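Friday, October 15, 2021

Bench rules, second pass

Spent the morning going through the handling rules for the desk cell, the ones we inherited from the Zillstead site in February. They were written for a fenced cell with a door switch. We have an arm over an ordinary desk in a shared office, so half of them make no sense and the other half are too loose. The list runs to 15 items. I would like to end up with 11 that people follow.

Went through the ones about stopping first. The old text says "operator shall be within reach of the stop at all times." Fine, but within reach of what chair? I measured 489 mm from the desk edge to where the stop button sits now, and that is a stretch if you are sitting back to look at a screen. Moving the button to the front left corner of its bracket and writing the rule as "seated, one hand, no leaning." If you have to get up, pause the arm first. Pausing the script doesn't count. The arm has to be in its own paused state.

Speed: keeping the reduced limit for anything with a person in the next seat. Ziser wanted the limit tied to the task file so it can't be forgotten, and their integration note has a field for it. I set the field and checked that it loads at startup. It does NOT reload when you switch tasks without a restart. Wrote that on the card in red pen. Need to ask Ziser if this is intended.

Also the payload setting. We have 2 gripper configurations and the wrong one was loaded again when I came in. Nothing bad comes of it with light objects, but the contact threshold is off and the arm pushes harder than it should before it trips. New rule: read the configuration name out loud before the first move. Feels silly, works on the Plestura line from what I was told over there.
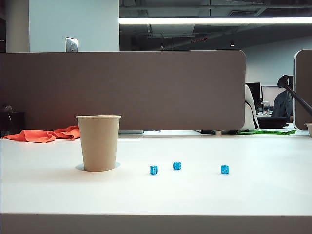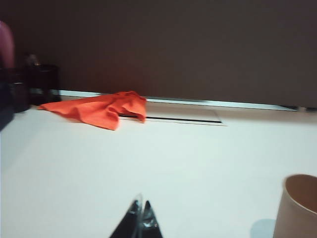 Next, the rule on what may be on the desk during a run, which is the one I have rewritten most. The Zillstead version is "work area to be kept clear of foreign objects," and it gives no way to tell what is foreign. My version: every object on the surface is named in the task sheet, with its rough start area, or it comes off. Take the orange cloth and the paper cup. Both go on the sheet by name, and for the cloth the sheet has to say "bunched" or "flat", since those are different starts and we have mixed them up in the logs before. Anything small, such as the blue dice, gets listed as a set with the number written in. The same goes for things at the back of the desk that the arm is never supposed to touch. List them under "fixed" and leave them there for the whole batch.

We use this service to publish our notes. By continuing to browse you accept cookies for site preferences and statistics. Accept - Manage settings

Drinks: no drinks on the arm's desk, including on the far side of the divider if the arm can reach over. A cup that is part of a task is empty, checked by the person starting the run. I want this one kept short so it gets read.

Cloth tasks need their own line. Fingertips can pinch a fold against the desk and the force reading climbs slowly, so the trip comes late. For now: approach height set by hand at the start of each batch, and no automatic retries on a failed cloth grasp. One try, stop, look, reset. Daher allows retries in their sheet but their surface has foam under it and ours doesn't.

Logs. Who started it, which configuration, which task sheet revision, any manual stop and why. I don't care about the format as long as the stops are in there. Last month's log has stops with no reason given and I can't use those.

Still open:
- ask Ziser about the reload
- mark the reach limit on the desk with tape (matte, the shiny kind glares)
- does the lamp arm count as "fixed"? It gets moved. I lean toward yes, with a mark at its base
- reprint the card once the numbering is settled
- old Zillstead sheet stays in the binder until the new one is signed, then out

Did the button bracket after lunch. One of the screws is too long, used a washer. Swap it when the short ones come in.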